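Open Day at Lornwood: The Gallery

Every February the Lornwood workshop opens its doors, switches on the good lights and lets the public see where the noise comes from. This year's visit had everything we have come to expect: a safety talk, a second safety talk for those who arrived during the first, and a tray of pastries from Macedo that was down to crumbs before the tour had left the lobby.

The plan was to show visitors how a handling job gets worked out, from the first try on a screen to the real arm on the shop floor. The plan also had us finished by noon. One of those came true.

We have put the day together in the order people walked it, with a few notes for anyone who was stuck at the back behind the tall gentleman in the hat. There were 18 visitors on the morning tour, which is two more than the viewing area holds, so quite a lot of you were stuck at the back.

First stop was the simulation desk, where everything is gray, the floor never needs sweeping and a dropped part costs nothing. Visitors are always a little let down by this room. They come for machinery and get a monitor and a man asking them to mind the cable.
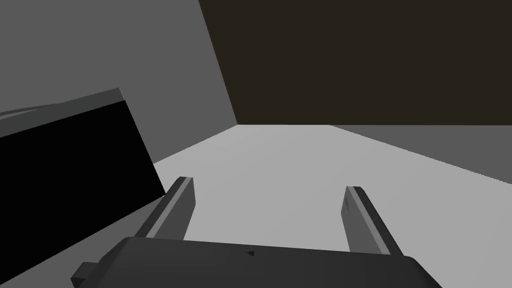

Words and gallery notes by Benedita Godinho, Lornwood

The view from just behind the simulated gripper, fingers apart and nothing between them. The black box on the left has the look of something that ought to matter. Three separate people asked me what was in it.

The questions at this stop were better than usual. A boy of nine wanted to know why the robot didn't have a thumb, and was told that two fingers go a long way if you only ever pick up sensible things. He wasn't satisfied, and neither was his grandmother, who has a thumb and uses it.

Somebody else asked how long it takes to get from a view like this one to a working cell. The official answer is seven weeks. The unofficial answer was given later, over coffee, and I didn't write it down.

For those who missed the explanation, the trial runs are done here first so that the mistakes are cheap. The approach gets tried, the grip gets adjusted, and the approach gets tried again by someone who was sure it was fine the first time. When it has behaved itself for a whole afternoon, the program goes down the hall to Flundeck.

Flundeck is the name of the real cell, and before you ask, it was chosen by vote. I voted for something else. It sits behind a yellow fence at the far end of the building and moves plastic housings from one tray to another with great seriousness. On the day it did this very nicely for the first group, and stopped dead for the second with a message on its panel that read simply "Wait." They waited. It was a guard door, left open by a member of staff who has asked to remain a member of staff.

The second group got a longer look at the fence than anyone had intended, and were very nice about it. Several said it was a good fence.

The afternoon party came over from Hosodham by bus and had the best of things, with the guard door shut and a fresh tray of pastries. They also asked about the black box.

Thanks to all who came, to the bus driver who joined the tour and had to be reminded that he was driving the bus, and to whoever left a green umbrella on the simulation desk. It is at reception and can be collected any day until 5 p.m. We open again next February, with a bigger viewing area if the people in charge of walls agree to it. Places for the morning tour go quickly, so write to the front office early, and please say if you are tall.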